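Home | News | Community | Business | Sport | What's On | Contact

Snack packs to go to 45 more families as Edia pantry moves to bigger room

November
By Tuva Torvik

A food pantry that makes up weekend snack packs for schoolchildren has moved to a larger room and plans to take on 45 more families before the end of term.

The Edia pantry had been working from a side room at the Dağdelen hall, where the shelves held enough for one weekend at a time. It now has the use of the old stockroom at the back of the same building, with a wide door on to the car park and space for two long packing tables.

Packs are made up in the afternoon and collected by parents from half past three. Each one holds crisps or another savoury snack, a cereal bar, dried fruit, a carton of juice and something that can be turned into a light meal, such as noodles or a tin of soup. Families who have asked for no nuts or no meat get a pack with a green tie on the handle.

Nermin Dönmez, who runs the pantry, said the side room had become too small by the end of the summer holidays.

"We were packing on the floor in the corridor and moving everything when the dance class came in," she said. "Deliveries had to be split over two mornings. We had a waiting list and the food to clear it, but no shelf to put the food on."

The waiting list stood at 30 families when the move was agreed. They will be the first to be offered a place, and the remaining places will go to families put forward by the three primary schools nearest the hall. Parents can also apply themselves by filling in a form at the front desk. No proof of income is asked for.

The stockroom had been used for spare chairs and stage flats. These have gone to the loft over the kitchen, apart from a few broken chairs that were taken to the tip. The walls have been painted and the floor has been sealed, as the old concrete gave off dust that settled on the packets.

Local firm Weltent supplied the shelving at cost and put it up over two evenings. The shelves are set lower than the ones in the side room, with the heaviest goods at waist height and the light bags above and below. Tins had previously been kept on the floor under the window.

Birsen Taşdemir, who manages the Weltent yard, said the firm had been asked for racking that could be shifted if the pantry moved again.

"It all bolts together and there is nothing fixed to the wall except the safety straps," she said. "We did suggest deeper shelves, but they wanted to see the date on every packet without having to reach behind."

Dates have been a problem for the pantry in the past. Much of what it is given is close to its best before date, and in the spring a box of biscuits had to be thrown out after being put at the back of a cupboard. Under the new arrangement, stock is loaded from one side of the shelving and taken from the other, so that older goods go out first. Anything with fewer than 8 days left is moved to a separate trolley by the door, where families can help themselves when they collect.

The way the packs are filled has changed as well. In the side room each person filled a whole bag, walking from shelf to shelf. Now the bags are passed along the table and each person adds one or two things. Tins and cartons go in first, then the noodles and bars, and the crisps go on top.

Defne Sarıgül, who has been in charge of the packing table since September, said the order had been changed after complaints about crushed snacks.

"A child doesn't want a bag of crumbs," she said. "We had a few parents mention it, very politely, and they were right. The bags were going in wherever there was a gap. Crisps are a nuisance to pack, they take up all the room and weigh nothing, but they are the first thing the children look for."

She said the table was quicker to work at than the old system, although it had taken a few afternoons for people to get used to it. One end of the table tended to fill up while the other waited, and the juice cartons have since been moved further down to even things out.

The pantry has also stopped using thin carrier bags, which split when they were carried home in the rain. Packs now go out in stronger bags with a flat base, which families are asked to bring back. So far most have done so.
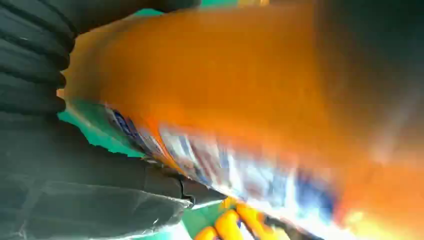
An orange packet, probably a snack bag, with a band of blue and white print. Snacks are the last thing to go into each weekend pack.

The extra packs will cost more to fill than the pantry receives in donated goods, and the difference will be met for the first year by a grant from Watach, which has a warehouse on the ring road. The money will be used mainly for juice, noodles and tinned food. Snacks and cereal bars are expected to go on coming from shops and from collection boxes.

Iulian Bratu, of Watach, said the company had been looking for something close to the warehouse to support.

"A lot of our people live in these streets and their children go to these schools," he said. "We were asked for money for food and that is what we have given. How it is spent week by week is up to the pantry."

Staff from the warehouse have also offered to bring over deliveries, which until now have been fetched by car. The first is expected later this month. Ms Dönmez said it would save several trips, but that a van could only use the car park before the nursery opened in the morning, so goods would need to be on site before 9.

Two jobs in the room are still to be done. There is no heating in the stockroom beyond a single wall heater, and a quote is being sought for a second. The light over the far table also needs replacing. Until that is done, packing will finish by four o'clock, when it starts to get dark at that end of the room.

The side room will go back to the hall and is to be used for storing music stands and as a changing room for the dance class. The pantry will keep one cupboard there for cleaning things and spare bags.

Collection times are not changing. Families already receiving packs do not need to apply again, but they are asked to come to the car park door and not the main entrance, which is kept clear for the after-school club. There is a step down at the car park door, and anyone with a pushchair or wheelchair can ring the bell to have a pack brought out. Packs that have not been collected by half past five are held until the following morning, and parents who are running late can ask for a neighbour or an older child to collect, provided the name has been left at the desk.

The pantry is asking for cereal bars, small cartons of juice, dried fruit and multipacks of crisps in any flavour. It has enough tinned beans and pasta for the time being. Large family-size bags are less useful, as they do not fit in the packs and cannot be opened and divided. Goods can be left in the collection box inside the main entrance while the hall is open, or handed in at the car park door during packing.

People who would like to help at the table can leave their name at the front desk. Ms Dönmez said an hour was enough to be useful, and that the busiest time was from two o'clock until the first parents arrived.

Ms Sarıgül said more hands were also needed in the mornings, when deliveries are unpacked and the shelves are filled. "It's mostly opening boxes and flattening them," she said. "The recycling bin is full by lunchtime. We have asked for another one."

The hall will close for a fortnight over Christmas, and a double pack will be given out at the last collection before the break. Families who will be away on that date should tell the pantry beforehand so that theirs can be made up early.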